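Home Things Kitchen Textiles Storage Glossary

Checkered cloth

A checkered cloth is a household textile with a regular pattern of squares in two colors, most often white and one other. It is used as a towel, a table cover or a light wrap for goods in storage. The pattern is either woven in or printed on one side. 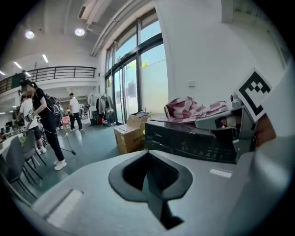
Pink-and-white checkered cloth over a black appliance box, with an open cardboard box beside it.

Woven checks look the same on both faces — printed checks are paler on the back. Cotton versions are commonly washed at 30 degrees. A cloth kept folded for long periods creases along the same lines and should be refolded every 2 months.

Share 44 Comments 2

Mateja Ivanov
Ours is printed and the back is almost white.

Krešimir Omerović
Please add something on linen. It creases far more than cotton.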